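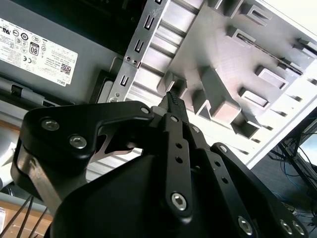

Home > Forum > Cells and Tooling > Maintenance > Search > Log in

Finger pads and bolts on the PC teardown cell
Posted Apr 17, 2021 by dinh_ho

Hello all. I am Định Hồ, I look after the teardown cell at Trevomano. It is a UR arm with a two-finger gripper, and it works on old desktop computers, mostly Dell. The gripper now has 2629 cycles since its last service. Two questions.

First, the link bolts. Twice I found one a little loose at the start of the shift. I clean the thread, put medium threadlocker and tighten to the value in the manual. How often do you check yours?

Second, the dust. When the cover is off and we go down near the processor socket, the links collect what is lying in the case.
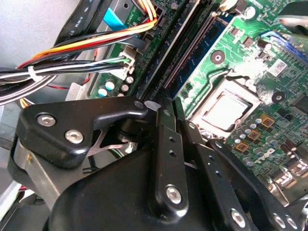 I brush the joints every evening, but after one week I feel a small resistance when I move the fingers by hand. Should I grease more, or less?

avci_line3
Less grease. With dust it becomes a paste and eats the bushings. We use the Avcı cells, other brand of arm but the same problem. Dry brush, vacuum, one drop of light oil on each pin, and wipe what comes out.

kestrel54
I don't agree with the oil. Light oil is gone in two days and then you run dry. Thin grease, very small quantity, and clean it completely every Friday. We did this at Bomov for 1129 hours of running and the pins measured fine.

avci_line3
Every Friday you take the links off? Then of course the grease is OK. Most people will not do that.

dinh_ho
I can't take them off every week, I am alone on this cell. For the bolts, does anybody use paint marks?

kestrel54
Yes, paint marks on all of them. You look once in the morning and see if a line is broken. Torque check once a month.

m_oduya
One more thing to look at is the pads. If they are worn, people raise the grip force, and that is what works the bolts loose. It was so with our saw blade.

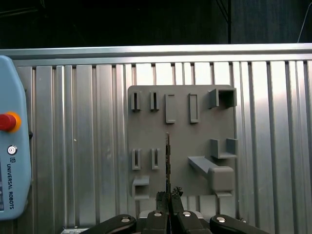
A thin blade needs good pads, it wants to turn between them when it touches something. Check also that the tool board on the wall is tight, and teach the pick point again after you change pads. Mine moved by 7 tenths of a millimeter.

avci_line3
I doubt that force alone loosens a bolt. Vibration from cutting, yes.

m_oduya
Maybe both. But I lowered the force, changed nothing else, and since June no loose bolt.

dinh_ho
Thank you. I ordered new pads from Arnon and I will mark the bolts on Monday. I will try the oil first, then write here how the joints feel after two weeks.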